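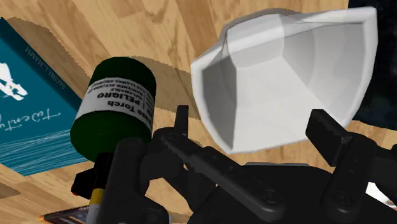 Kovura Home Repair Library: second progress report to the Scanlon Fund
Prepared by Parisa Mirzaei, program coordinator
Period covered: March to July

Where we are

We're past the halfway mark of the grant and I'm very happy to be writing this one! In the first report the library was a lease, a set of shelves and a membership form that kept losing people at page two. It now lends tools and repair kits five afternoons and two evenings a week, and members have taken out 1322 items since we opened the doors. Our target for the whole first year was 600 loans, so we've had to rethink quite a few things, starting with the shelving.

Membership stands at 335 households. Most are renters, which matches what we told you in the application, though we'd expected more people from the Vimudel end of town and fewer from the streets right next to us. Bus times explain a good part of that. The last service back to Vimudel leaves at 6.40 pm and our evening sessions only start at six, so from August one of the two evenings will move forward to 4.30.

Borrowing

The most popular items are still the cordless drills, the carpet cleaner and the sewing machines, in that order. The carpet cleaner is booked solid at the end of every month when leases turn over. We bought a second one in May out of the equipment line (approved by Fergal McGrath by email) and it was on loan within the hour.

Late returns have dropped a lot now that text reminders go out the day before an item is due. We don't charge fines and don't plan to. Two items have gone missing altogether, a heat gun and a set of hole saws, and both have been replaced under the contingency line.

Workshops

We ran 13 workshops in the period, every one of them full or close to it. Patching plaster, tap washers and hemming each ran more than once. The surprise hit was "Small Things on the Kitchen Table", a session on fixing everyday household objects – lamp switches, chipped mugs, wobbly chairs. People brought in all sorts, stayed well past closing and swapped phone numbers, and we've had requests for a follow-up ever since. It'll run again in September with a longer time slot and a second tutor.

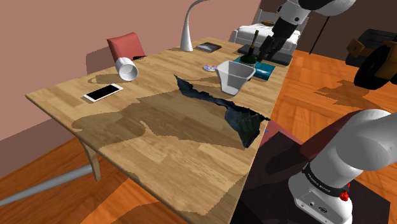 White mug on its side beside a phone, with the desk lamp farther along the table.

The one workshop that didn't work so well was bicycle maintenance. The room is too small for more than four bikes on stands, and people at the back couldn't see a thing. We're talking to Evell Primary about using their covered area after school hours.

Staffing

Our part-time technician started in April at 20 hours a week. Testing and tagging of electrical items used to go out to a contractor and take up to three weeks; it's now done in-house, usually by the next session. The saving has gone towards extra opening hours over winter.

Budget

Spending is slightly ahead of plan on equipment and behind on printing and promotion. Word of mouth has done so much that we've barely touched the flyer money, and I'd like to ask whether the unspent part can be moved to consumables (sandpaper, blades, thread, glue). We go through these far faster than I guessed in the application. A revised budget table is attached as Appendix A. No other changes are requested.

Next period

The early evening session starts in August, and the catalogue will go online at the same time so members can reserve from home. We also want to sort out storage for the long ladders, which live in the hallway at present and have to be shifted every time someone needs the accessible toilet. The landlord has agreed in principle to wall brackets in the side passage – I'm waiting on a quote.

Fergal, you asked about a visit. Any afternoon from 2 pm would suit us, and you'd be very welcome to sit in on a workshop while you're here. The September dates are in Appendix B.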